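Right, a few people asked how the no-buying-lunch thing went, so I'm doing it as a thread. Get a tea, I do go on a bit.

1/ Background. In January I added up what I'd spent on lunches, coffees and "just a little something" from the Rennie near the station over the previous year. £968. On sandwiches, mostly. I wasn't even enjoying them! Half of them were that egg one with the wet bread.

2/ So I decided on packed lunches, every working day, and whatever I saved would go in a separate account called HOLIDAY in capital letters. The rule was four bought lunches a month, no carrying over. I've been asked if a meal deal eaten after 3pm counts as lunch. It does.

3/ First week was awful. I made one enormous tub of lentil salad on the Sunday evening and by Wednesday I'd have swapped it for anything. If you take one thing from this thread, don't make five days of the same food. Two days, then change. I don't care what the meal prep people say, lentils have a limit.
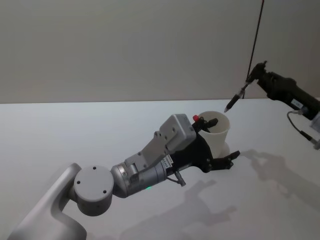
White table, grey wall, quarter to one.

4/ Second thing: the box matters more than you'd think. I started with an old takeaway tub and it leaked dressing all through my bag, including a library book (sorry, Plistton library, I did own up and I did pay). I ended up with a Nolon 500 ml flask with a wide neck and one flat box with a proper clip lid. That's the full kit. I don't own a bento anything.

5/ Soup is the best packed lunch and I'll argue with anyone about it. Fill the flask with boiling water while the soup heats up, tip it out, soup goes in, lid on straight away. Still properly hot at one o'clock. I do a big pan of leek and potato, freeze it flat in bags, and take one out the night before. Carrot and cumin freezes well too. Anything with cream in goes a bit grainy, so add it after.

6/ Sandwiches are fine if you keep the wet bits apart. Tomatoes go in a twist of baking paper and you put them in when you're ready to eat. Yes, I look like my gran. She was right about this, and about most things to do with tomatoes.

7/ Somebody in the replies wants to know about leftovers. Yes to: curry, chilli, roast veg, cold pizza, any pasta bake. No to: fish. Please. You share that microwave with other people. I also tried leftover stir fry noodles a few times and they set into a sort of brick. Edible brick, but still.
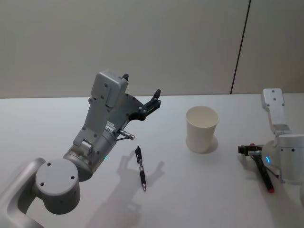

Same table. Some of us had soup.

8/ The money bit, which is what people really want. By the end of the third month the HOLIDAY account had £226 in it. That's after the extra I was spending at the supermarket, which was real and which I think people leave out when they post these things. Good cheese isn't free. Nor is hummus, if you eat it the way I do — I've started making my own and it's dead easy, just use more lemon than the recipe says and blitz it for longer than feels sensible.

9/ I did cheat. There was a Tuesday when I left my lunch on the kitchen side, remembered on the bus, and sulked all the way in. Bought a baguette. It was delicious and I regret nothing. That was lunch number five of that month, so strictly speaking I broke the rule, and I moved the price of it into HOLIDAY as a fine.

10/ What I keep in my desk drawer now, for the days when it all falls apart: oatcakes, a jar of peanut butter, a tin of those little mackerel fillets (see above re: fish, eaten cold, outside, on a bench), and a couple of instant miso sachets. It isn't a glamorous drawer. It has saved me from Rennie more times than I can count.

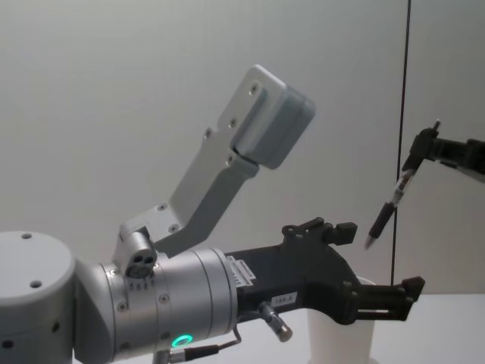
11/ Things I got wrong

Salad leaves. I bought bags of them every week and threw most of them out as slime. Now I get a whole lettuce, and it lasts ages wrapped in a damp tea towel in the bottom of the fridge.

Also bananas. A banana at the bottom of a rucksack is a bad idea and I had to learn that more than once.

And making lunch in the morning. I'm not a person who can chop a cucumber at 6.40am. It's done the night before, while the dinner things are still out and the kitchen's a mess already, or it isn't done.

12/ Coffee I've left alone. I thought about it — I even priced up one of those little pots you put on the hob — but the walk to Rirum for a flat white at eleven is the nicest ten minutes of my day, and I'd rather give up the telly. It comes out of fun money, not the lunch money,
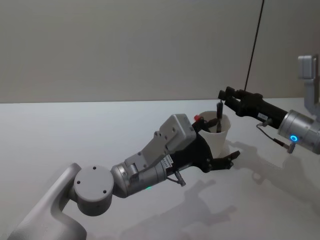 and I've stopped feeling guilty about it, which took longer than the lentils did. If your thing is the coffee and you can't stand sandwiches, do it the other way round. I think these plans fall over when you try to cut out the one bit you look forward to.

13/ Last one and then I'll leave you alone. If you want to start, pick two days a week, that's plenty. Make soup on Sunday, get a flask that doesn't leak, put oatcakes in a drawer. I'll post the leek and potato recipe tomorrow if I can work out the quantities, I've only ever done it by eye. And send me your sandwich fillings please, I'm running low and I've had cheese and pickle every day this week.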